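# Ten seats and no loudspeaker: how one small tour company runs its coast trips

The office of Drirngate is one room above a bakery in Norner, up a flight of stairs with a rubber mat on every step. There are two desks, a wall map with a lot of pinholes in it, and a shelf of lost umbrellas. The owner has run guided minibus trips along the coast from there for four years. She agreed to talk on a Thursday, between the morning departure and the phone calls that start after lunch.

She did not plan to go into tourism. She drove a school bus and gave visitors directions when they stopped her at the harbor.

"I kept getting asked the same thing, which was how to get out to Palumbo without a car," she says. "There was a public bus in the morning and one back at night, and nothing in between. People would get out there, see the lighthouse, and then sit on a wall for five hours."

Her first trip was on a Sunday in May with two passengers, who were sisters. She took them to Palumbo, waited, and brought them back by way of the salt ponds. They asked what she was doing the next day.

The company now sells three trips. The Palumbo day trip is the one most people book. There is a half-day trip to the salt ponds and a two-day trip inland to Jerkel, with a night in a guesthouse. All of them run with a maximum of 10 passengers, and she has turned down larger groups.

"A hotel asked me to take 31 people to Jerkel for a company outing. I said I could take 10. They said they would find somebody with a coach, and they did. The road up there has a bend that a coach has to take in two goes, so I hope they enjoyed it."

Asked why she keeps the limit, she talks about toilets before she talks about anything else. Jerkel has one public restroom, next to the chapel, and it has one stall. With 10 people the stop takes a quarter of an hour. The lunch place has a single long table and the cook likes to serve everybody at once.

The guides do not use a microphone. She had one fitted in the first van and took it out after a season.

"When you have a microphone you feel you have to fill the time. I was telling people the height of every hill. Nobody can do anything with the height of a hill. Now if somebody wants to know something they lean forward and ask, and the people in the back can sleep if they want. A lot of them flew in the night before."

**Booking and weather**

Most bookings come in through the website, though she says the phone still matters for older customers and for anyone with a question about walking. The Palumbo trip includes a path of steps down to the cove, and she would sooner explain those steps on the phone than have somebody find out at the top of them. There is a bench by the lighthouse for those who stay up.

The trips run in rain. They do not run in high wind, as the coast road gets closed at the causeway and the van could be stuck on the wrong side. In that case passengers can move to another day or get their money back, and she does not ask which until they have had time to think.

"Big companies give you a voucher. I have vouchers in a drawer at home from three different companies and I will never use one of them," she says. "If the trip didn't happen, I don't have a trip to sell you. I send it back the same day."

Last January she closed for the whole month, for the first time. The year before she had stayed open and driven to the salt ponds with one passenger, then none, then one again. She spent the month off repainting the office and redoing the timetable, which now leaves 30 minutes later in winter so that the first stop is in daylight.

**The two-day trip**

Jerkel is the trip she likes best and the one that sells least. It costs more, and people on a short vacation do not want to change beds. Those who do go often write to her afterward. The guesthouse has plain rooms and a wood stove downstairs, and in the evening the guide goes home to a cousin's place and leaves the guests alone.

"I think that's important, that the guide goes away," she says. "You've been with this person since eight in the morning. You want to talk about them, probably."

She has firm ideas on what to bring, and they are on a sheet that goes out with the confirmation. The sheet fits on one side of paper. It asks for shoes with a grip, a layer for the evening and a water bottle, and it says in bold that the guesthouse does not have hair dryers.
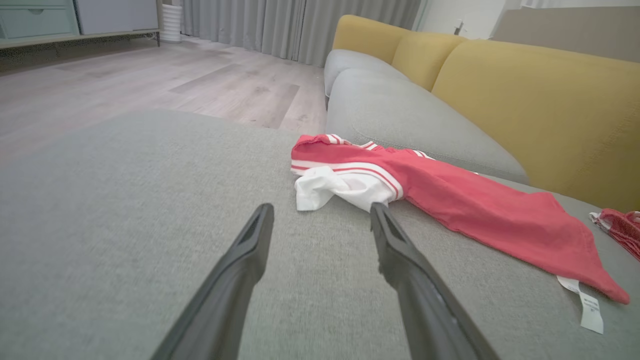 Packing is what goes wrong most often, in her view, and usually because it is left until the last evening. People bring a suitcase meant for a week and then have to carry it up from the square, which is cobbled. She tells them to put everything out where they can see it the night before, on the bed or the sofa, and then put half of it back. A top or whatever else is left crumpled on the seat cushion, like the red one with the white trim, can go in as it is. "Roll it up and bring it," she says. "We're going to look at a gorge." What she does care about is socks. She carries spare pairs in the van and charges nothing for them, and most do not come back.

There are plans for a fourth trip, to the river villages north of Norner, but she will not put it on sale yet. She has driven the route in spring and fall and wants to do it in August, when the farm traffic is heavy and the ferry runs only until six. One of the villages has asked her not to come on market day. She has agreed to that – she says they were polite about it and they were right, there is nowhere to park.

She would also like a second van of the same size. The one she has is in the garage for a day every few weeks, and on those days she rents from a firm across town whose vans have no step at the door. She keeps a plastic one for this, behind the desk, and carries it down the stairs herself.

The phone rings a little after one. It is a couple asking if the Palumbo trip takes dogs. It does, if they are small and the other passengers say yes, and she writes down the number so she can call round and ask them.

*Drirngate's coast trips leave from the harbor parking lot in Norner. The Jerkel trip runs from April through October and should be booked ahead, as the guesthouse fills up on weekends.*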